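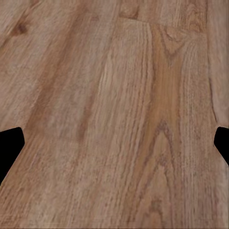 Reader comment on the last how-to: all very well getting the episode out, but what do we do when it's been up since breakfast and somebody rings to say we got the name of the footy ground wrong? Do we pull it? Do we just say sorry next week?

Home News Sport Podcast How-to Contact
Search this site Go

September, 7 am
By the Mundaver Weekly audio desk

How to fix a mistake in a podcast episode that's already out

Good question and it happened to us again last month, so writing this up quickly before the pages go. This is for small local papers doing a weekly show. Big outfits have lawyers and a standards desk. We have a kettle.

First — don't delete the episode. Everyone's first move, and it makes a mess. Links break, the people who already downloaded it still have the wrong version, and anyone halfway through gets an error. Leave it where it is unless it's a legal problem (more on that further down).

1. Work out what kind of mistake it is

Three piles.

Small slip. Mispronounced street, "councillor" when you meant "mayor" once and got it right after. Fix in the notes, mention next week if it's worth it.

Wrong fact. Wrong date for the meeting, wrong rate rise, wrong score. Needs a note AND a new audio file.

Could hurt someone. Wrong name in a court story, anything about a minor, anything you're not sure you're allowed to say. Stop reading, take the episode down, ring the editor. Now, not after lunch.

2. Check it's really wrong

Go back to the notebook or the council papers. Not the printed story, the story may have the same mistake. We once "corrected" a closing time for the Fleramo pool that was right the first time. Then had to correct the correction. Not a great week.

If it is wrong in print as well, tell whoever looks after the paper's corrections, same time. The two should match word for word.

3. Put the note up before you touch the audio

Takes a minute and covers you while you edit. Very top of the show notes, above the blurb:

Correction: an earlier version of this episode gave the wrong closing date for submissions on the Fleramo bypass. Submissions close at 9 am.

Say what was wrong, give the right version, done. No "we regret any confusion". Don't repeat the wrong figure if you can help it, people skim and take away the wrong one.

4. Cut the fix

Open the project, not the exported mp3. We use Derkotent but anything with tracks will do. Save a copy under a new name first. Please. I have lost an afternoon to this.

Find the line. Re-record the whole sentence, not just the word — one dropped-in word always sounds like a train announcement. Same mic, same room, same distance if you can remember it. Read the sentence before it too so your voice is already moving, then throw that bit away.

Leave a bit of room tone either side, short crossfade, listen on headphones and then on a phone speaker. If the presenter's off sick, have someone else read a plain correction and put it at the start, ahead of the theme. Nobody minds a different voice for 18 seconds.

Try and keep the total length close to what it was. Otherwise your chapter marks drift and you have to redo those aswell.

5. Swap the file

Replace the audio inside the existing episode. Don't publish a new one. On Bozsik, our host, it's Episode, then Media, then Replace. Other hosts hide it somewhere similar. Title stays, link stays, publish time stays.

Then check:
— play it from your own website
— play it from an app, on a phone that hasn't got the old one saved
— read the transcript, everyone forgets the transcript
— social posts, if the wrong fact is in the post fix that too

Apps can hang on to the old file for hours. Nothing you can do about it.

6. Say it on the next show

Only for the second and third piles. Up near the top, normal voice, one sentence or two. Ours gets more than 1000 plays in a good week and most of those people will never open the notes, so the spoken one is the one that counts.

7. Write it down

We keep a plain text file. Episode, what was wrong, who spotted it, what time it was fixed. Handy when someone rings months later, and you start to see paterns. Ours is dates. Nearly always dates, so now the dates get read aloud against the diary before we record.

And ring back the person who told you. They usually have something else for you as well.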